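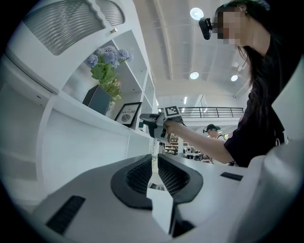 4. Fitting the glazed doors and setting the shelves

Home > Guides > Storage > Cabinets > Nerkurlow
Reading time: 4 minutes

This section covers the Nerkurlow tall unit with ribbed glass doors. Complete section 3 (carcass and back panel) before you start. The unit must be upright, in its final position and fixed to the wall with both brackets.

Tools needed: cross-head screwdriver, spirit level, pencil, tape measure, soft cloth.

CAUTION: The glass panels are supplied already fitted in their frames. Do not loosen the beading on the inside face. Do not stand a door on its corner.

4.1 Preparing the doors

1. Lay a blanket on the floor and place the doors on it, ribbed face down.
2. Check the glass for chips. If a panel is damaged, stop and contact Flestberg before going further. A door that has been hung cannot be exchanged.
3. Press a hinge into each of the round recesses. The arm of the hinge points away from the door.
4. Tighten the two screws on each hinge by hand. Do not use a powered driver.

Note: The doors are handed. The letter L or R is stamped on the lower edge of the frame.

4.2 Hanging the doors

1. Ask a second person to hold the door level with the opening.
2. Hook the top hinge on to its plate, then the bottom hinge. Press each one until it clicks.
3. Let go of the door slowly and check that it stays in place.
4. Close the door. It should meet the side panel along its full height.
5. Repeat for the other door.

4.3 Adjusting the gaps

Each hinge has two adjusting screws. The front screw moves the door sideways. The rear screw moves it in or out.

1. Close both doors and look at the gap between them.
2. If the gap is wider at the top, turn the front screw of the top hinge clockwise, half a turn at a time.
3. If a door stands proud of the side panel, turn the rear screw of the nearest hinge anticlockwise.
4. Check the gap again after each change. A gap of 2 mm is correct.
5. Fit the cover caps only when both doors are in line.

Note: On an uneven floor the gap may change once the shelves are loaded. Leave the caps off for a day and check again.

4.4 Setting the shelves

1. Decide on the shelf heights. Leave at least 100 mm above the tallest item on each shelf.
2. Push four pins into the holes at each chosen height. Count the holes from the bottom on both sides.
3. Slide the shelf in at an angle, then lower it on to the pins.
4. Press down on each corner. If the shelf rocks, one pin is in the wrong hole.

CAUTION: The greatest load for one shelf is 30 kg, spread evenly. Place heavy items on the lowest shelf. Do not climb on the shelves or hang from the doors.

4.5 Cleaning ribbed glass

1. Wipe along the ribs with a damp cloth, never across them.
2. For grease, add a little washing-up liquid to 500 ml of warm water. Wring the cloth out well.
3. Dry the frame straight away, above all along the lower edge, where water collects.

Do not spray cleaner directly on the glass. It runs behind the beading and leaves a mark that cannot be removed from the outside.

4.6 Faults

Door swings open by itself - the unit is leaning forward. Adjust the front feet with a spirit level, then repeat 4.3.
Door rattles when closed - the felt pad is missing. Spare pads are in the bag marked Nusside.
Hinge will not click - the plate is upside down. Remove it, turn it and refit it.

Text revised by Hussam Najjar, 25 November 2020.

< Section 3: Carcass and back panel | Contents | Section 5: Plinth and feet >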